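About Rakudier

We write the rules for people who teach robots to do housework.
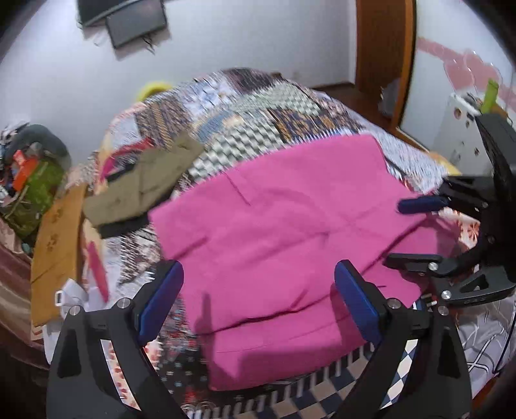

What does a rulebook for household robot work cover?

Mostly the dull parts: who may record in a home, what has to be checked before a session starts, how a task is written down, what counts as a failed attempt, and when to throw a recording away. Our rulebook is called Larnudis. It is in its third edition and we are told it reads like one.

How we got here

Rakudier began as the complaints department of a larger outfit, Flidier, which collected folding and tidying demonstrations in people's homes. The complaints were good. One crew called a shirt folded when the sleeves were in. Another called it folded when it was no longer a ball. Both sets went into the same training run, and the robot that came out of it folded shirts the way a teenager does, with great confidence and one sleeve hanging out.

Someone wrote a page of definitions to settle the matter. The page became 3 pages, then a binder, then us. We now work for anyone who will have us, Flidier included, and they still send complaints.

What we do

We publish Larnudis and keep it current. The printed edition has 699 clauses. We would like there to be fewer, and every November we hold a review to remove some. Last November we removed eleven and added fourteen.

We audit. An auditor watches a sample of up to 1,000 recorded attempts from a project and marks each one against the clauses that apply. It is slow work and the snacks matter more than you would think.

We train crews. The course takes 3 days, and most of the second one is spent on consent forms, pets and other people's mail.

A few things we insist on

The home stays as it is. Crews don't tidy a room before recording in it. A robot raised on bare beds and clear floors will be no help to anyone we know.

Failures are labeled as failures. A dropped towel is useful if the label says it was dropped. Under clause 41, "nearly" is not a label.

Whoever lives there can stop the session at any point, without giving a reason, and can ask for the recording to be deleted afterward. The crew says "of course" and packs up. We have a clause on the tone of voice, too – it was added after an audit we'd prefer not to discuss.

Tools get checked at the start of every session: screws, finger pads, cables. The checklist fits on one card. Please use the card.

Who uses it

Flidier uses the whole rulebook. Buzatu, which works mainly on kitchens, uses the parts on consent and labeling and has its own views on cutlery. Several smaller teams use whichever edition they found first, and we are always happy to send them the right one.

Getting in touch

Write to the office through the contact form. Proposed changes to Larnudis are welcome until the end of October and should quote the clause number. Proposals that remove a clause are read first.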